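Kofler Jaltow 3: cocedor de arroz y cereales con cestillo de vapor

Referencia del catálogo de menaje y cocción. Distribución: Undville.

Descripción
Aparato de sobremesa para cocción por absorción de arroz blanco, arroz integral, cebada y quinoa. Cubeta extraíble con revestimiento antiadherente y escala interior grabada. El cestillo superior permite cocer verdura al vapor durante el mismo ciclo.

Datos técnicos
Capacidad útil: 3 litros
Programas: 11
Temporizador de inicio diferido: hasta 20 horas
Mantenimiento en caliente: automático al final del ciclo
Cable: desmontable

Dosificación
La escala de la cubeta corresponde a arroz blanco de grano medio. Para integral, añadir agua hasta la marca inmediatamente superior. Lavar el grano antes de cargarlo y secar el exterior de la cubeta. No superar la marca MAX: el almidón obstruye la válvula.
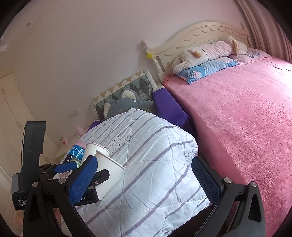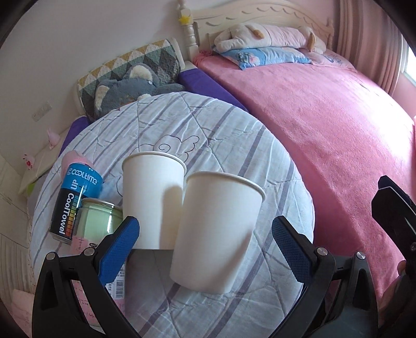 Vasos de papel blancos, sin asa.

Cocción con verdura
Colocar el cestillo cuando el indicador pase a fase de vapor. Zanahoria y judía verde, cortadas en trozos regulares, admiten el ciclo completo desde ese punto. El brócoli se incorpora en los últimos minutos. Dejar reposar con la tapa cerrada y remover con la espátula suministrada. No emplear utensilios metálicos.

Limpieza
Desenchufar y esperar a que el aparato se enfríe. Cubeta y cestillo son aptos para lavavajillas. La válvula se desmonta girándola a la izquierda y se lava a mano. El cuerpo no debe sumergirse.

Contenido del embalaje
Cocedor, cubeta, cestillo, espátula, vaso medidor, cable y manual.

Recambios
Cubeta, válvula y junta de tapa se suministran por separado desde el almacén de Drisudbridge. Indicar en el pedido la referencia grabada en la base. La junta de la serie anterior no es compatible.

Garantía: 3 años. Quedan excluidos el desgaste del revestimiento y los daños por cal.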